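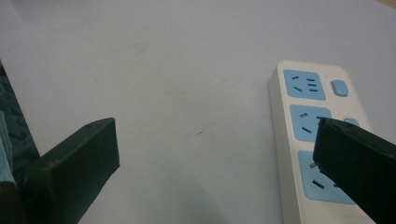
### 4.3 The open-day session

The third part of the study took place during the open day at Mudcombe, on a Saturday. Visitors had already seen the arm run the Halex task set on its own. We wanted them to see the other end of the work as well, so one station was given over to recording demonstrations by hand. An operator holds one gripper in each hand and handles everyday objects on a board laid over a table. The motion is stored and later used to train the policy described in Section 3.

The object for the afternoon was a power strip. We chose it from the Maurya list because it is long and stiff while its cord is not, and the cord tends to pull the body off line when one end is lifted. Operators were told to take the strip near one end, turn it, and set it down again on the board. They were free to choose which hand led.

We recorded 29 demonstrations at this station and kept 21. The others were dropped because the operator stopped partway to answer a visitor – a cost we had expected. Figure 6 shows the station in use.

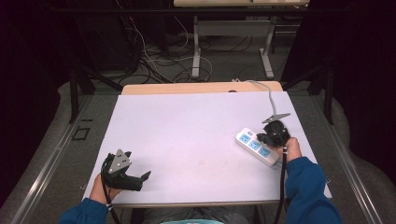

**Figure 6.** Demonstration station at the Mudcombe open day. The right gripper holds the near end of the power strip; the cord runs over the far edge of the table.

Nkechi Isah objected at this point that a grasp near the end teaches the policy a habit it will have to unlearn with heavier objects, and asked why the middle had not been used. We had no strong answer on the day. In the 4,000 demonstrations collected before the visit, operators were given no rule on where to grasp, and end grasps were common for long objects. A follow-up with 300 middle grasps is planned under Tradotano.

Visitors could also try the grippers themselves on a spare board. These attempts were not recorded and play no part in the results below. Most questions concerned speed – whether the arm would copy a slow operator and move slowly too. With the present policy it does, and Section 5 returns to this.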